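Lullum kitchen trials: progress report to Stirkwood, March

Work on the cup task was held up this month by a gripper fault. On Friday, during a routine run, the fingers lost holding force part-way through a lift and a cup was dropped. It was empty and there were no injuries.
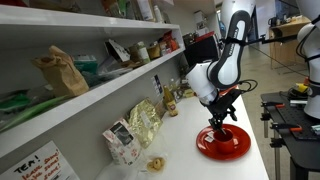
Baptiste Bailly traced the fault to a worn connector at the wrist, supplied by Marchand. He has replaced it and cut the arm's top speed by 40 per cent until we are sure of the cause. Since then we have run 90 lifts with 2 slips — both at the rim, neither a drop.

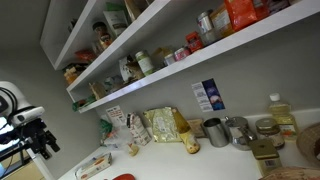
Arm and gripper at the counter, with the two wall shelves behind.

Rigoberto Cáceres is rewriting the stop procedure. The delay has cost us about 16 hours of bench time, which we can absorb within the present budget.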